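Washing-up question: numbers coming off coloured cups
Crafts and Hobbies > Cups, mugs and tumblers

velimir_j
Hello all, I've been buying plain coloured cups for our Sunday games club and putting a different number on each, so people stop drinking each other's squash. The trouble is the numbers start peeling after 3 or 4 washes, which is a shame as I spend a whole evening on them. Does anyone have a kinder way of doing it?

Trilura
Oh, I do sympathise! Stickers never lasted in our house either. I went over to paint pens, left them a good week before washing, and they've been lovely ever since.

arturo.vitale
Have to disagree with Trilura, sorry – paint pens scratch off mine if you so much as look at them. I'd stick with vinyl, wash by hand and keep the numbers well away from the rim where lips and thumbs go. 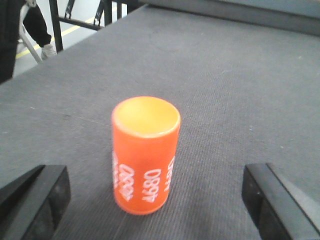

Placement matters more than the pen, in my view, and I've gone back and forth on it for years. I like a number low down and running up the side, the way the white 4680 does on the orange cup, with the top half left plain. White on a strong orange reads nicely too, even from across a table.

Trilura
Well, my pens must like me better than yours like you, Arturo! Agree on low down, though.

velimir_j
Thank you both, I'll try one of each and report back in October.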